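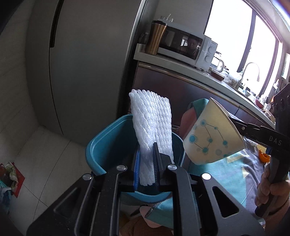 Valerian tea and a blood pressure tablet, how many hours between them?

Posted by Salma Kettani, February 4, 2021

My mother is 71 and she takes one tablet for blood pressure in the morning, it is a beta blocker. She sleeps badly since autumn, and a neighbor gave her a bag of dried valerian root from the herb shop in Parkham. She wants to drink it as a tea before bed. She does not like mugs in the bedroom, so she takes her tea in a paper cup, the cream kind with blue constellations on it, and she fills it only to the half. The shop wrote on the bag "one spoon, steep and drink" and nothing more. I don't know if this is a teaspoon or a tablespoon, and with a root I think the difference is big. I read in one herbal book that valerian calms the heart and in another one that it does nothing to the heart at all. My questions are: is it safe together with her tablet, and if yes, how many hours should be between them? Also, does it matter that the root is quite old? The bag has a strong smell, like old cheese, and my mother says this means it is still good. She has no other illness and takes nothing else, only sometimes a magnesium tablet from Alva when she has cramps in the leg. Excuse my English, please.

3 answers

Answer from Rachid Shawky
Marked as helpful by 20 readers

Your English is fine, it is my third language too. I worked in a pharmacy for many years, but I don't know your mother, so please let her own pharmacist look at the name of the tablet before she begins. It takes five minutes and usually they don't ask money for it.

On your first question. Valerian is mostly a mild sedative. No strong interaction with the common beta blockers is well documented, but the studies are small, and older people are not often in them. What I would watch is the sum of effects. A beta blocker can make a person tired and a bit dizzy when she stands up, and valerian can make her drowsy. If she gets up in the night to go to the bathroom, that is the moment when she can fall. So a small light in the corridor, and she should sit on the edge of the bed before standing.

On the hours: I know of no fixed number for this pair. If the tablet is in the morning and the tea is in the evening, they are already far apart, but many of these tablets work the whole day, so the distance does not remove the drowsiness I wrote about. Please do not move the tablet to another time without the doctor.

On the spoon: for dried cut root, the usual amount in the herbal monographs is 0.3 to 3 grams for one cup, with hot water, 10 to 15 minutes under a lid. A level teaspoon often falls inside this, but cut root and powder do not weigh the same, so a kitchen scale is better – and start with the low end. No wine on the same evening, and no other sleeping product.

The smell is normal. It comes from isovaleric acid and it becomes stronger when the root dries, so your mother is partly right. But the smell does not tell you if the root is clean. If there is no date and no Latin name on the bag (it should say Valeriana officinalis), I would buy a new one.

One more thing. Bad sleep that started in autumn can have a cause. Some beta blockers themselves disturb the sleep or give vivid dreams. She should mention it to the doctor, maybe another tablet solves it without any tea.

Answer from uvby_garden

my grandmother drank it all her life and she was 93. just drink it. the drops are better than tea anyway, tea tastes like socks

Answer from Fivetti

I don't agree with the one above about drops. Drops are often made with alcohol, and for a person with blood pressure tablets I would ask first. Also valerian does not always work on the first evening. With me it was two weeks before I noticed some difference, and my sister became more awake from it, which happens to some people. If it is like this with your mother, she should stop and try lemon balm, which is softer. She should ask about that one too.

Reply from Salma Kettani

Thank you, Rachid, and thank you to the others. I called the pharmacy and they want to see the box, so we go there on Monday. Until then she drinks only warm milk. The bag has no Latin name on it, I looked on both sides.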